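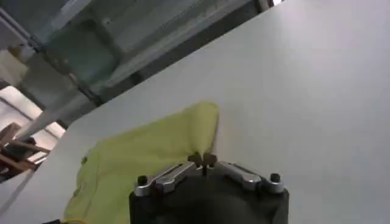 Dorottya Vincze writes that folding a cloth looks like a job anyone can do until there are 86 of them on the table and every one has to match. She asks that applicants be told this before they apply, and the Linen Services office at Killska agrees.

Linen Folding and Sorting Assistant (part-time)
Killska Linen Services, Arumugam Building
Reference number: 1358

Killska Linen Services invites applications for the position of Linen Folding and Sorting Assistant. The office supplies table linen, napkins, dust cloths and cleaning cloths to the Zuketti dining rooms and the Skaltodetti guest house. The position reports to the Linen Room Supervisor.

Duties

The assistant will spread, smooth, fold and stack small textiles on the folding tables in Room 101. Most items are thin cotton or blended cloths in several colors. Each item is laid flat, checked on both sides for stains, holes and loose stitching, and folded to the size shown on the chart for that type. Items that do not pass inspection are placed in the repair bin with a completed tag.

The assistant will also:
sort incoming items by type and color;
prepare bundles for delivery and record them on the daily sheet;
wipe down the folding tables at the start and end of each shift;
report shortages to the supervisor before noon.

Qualifications

Applicants must be at least 18 years of age and able to stand for most of a shift, with a break at the midpoint. The work requires steady use of both hands and careful attention to edges and corners. Applicants must be able to read printed labels and complete simple forms in English. Previous experience in a laundry, hotel or tailoring shop is welcome but is not required. Training is given during the first two weeks and is paid at the regular rate.

Applicants who need an adjustment to the height of the work surface, or any other accommodation, are asked to say so on the application form. Requests are handled separately and are not seen by the selection panel.

Hours and Conditions

The position is for roughly 20 hours per week, on morning shifts beginning at 7:30. Shift schedules are posted two weeks in advance. Work aprons are provided; closed shoes are required and must be supplied by the employee. Rings and bracelets that may catch on fabric must be removed before work begins.

The appointment is for nine months, with the possibility of renewal. Paid leave is earned from the first day of employment.

How to Apply

Application forms are available at the front desk of the Arumugam Building. Completed forms, with the names of two references, must be received by Thursday, July 23, 2026. Forms received after that date will be kept on file for later openings.

Selected applicants will be invited to a short interview and a practical exercise in Room 101, in which they will fold a small set of cloths following the chart. All applicants will be notified of the outcome in writing. Please quote the reference number in all correspondence.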